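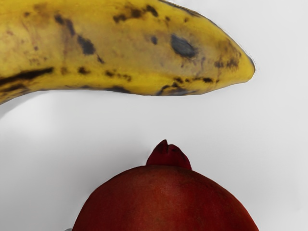

A ripe banana with dark spots on its skin.

Ivley Home Care Project: progress report to the Hesinance Fund
Prepared by Manuela Barbieri, 2/23/21

Work covered
Since our last report in October we have finished the household cleaning guides and started lending out carpet machines from the Parisi Road store. The guides cover carpets, curtains, mattresses and hard floors. We dropped the planned guide on leather because we could not find anyone to check it, and the money set aside for it has gone on printing.

The lending service has two upright carpet washers and one hand-held machine for stairs. Borrowers book by telephone and keep a machine for up to two nights. Most bookings so far have come from tenants at the end of a let. We had expected more from families, and Tatu Kombo is going to put cards up in the nurseries and the health centre.

One upright was out of use for part of the winter with a split hose. The repair was slow as the part had to be ordered twice - the first one sent was for an older model. We now keep a spare hose and a set of belts in the cupboard.

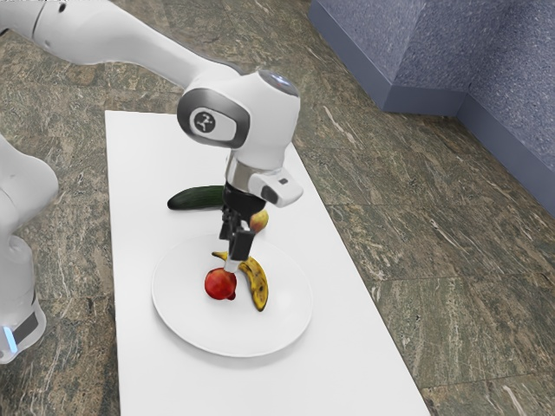 Returned machines were also a problem at first. Several came back with dirty water still in the tank, and the smell was bad enough to put off the next person. Seul-gi Ji has rewritten the instruction sheet so that emptying and rinsing come on the front page. Things have improved, though we still check every tank at the counter.

Spending
We have spent £2,748 of the grant to date. The largest items were the machines and the printing. Cleaning solution has cost less than planned, as borrowers tend to use too much on the first go and then very little. Américo Amaral holds the receipts and can send copies. 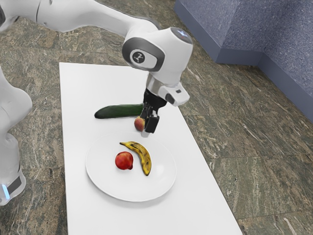

Ivley Home Care Project - Advice and Lending Team

Still to do
The mattress guide needs a correction on page two, where the drying time was left out. Annunziata Bortolotti is dealing with this and the new version will go to the printer with the next batch.

We have not yet held the carpet care session at Hullato Hall. The hall's floor was being relaid and the booking was moved. A new date has been asked for but not confirmed.

We would like to move the unspent travel money into machine repairs. Please let us know whether this needs a separate form or can be agreed by letter.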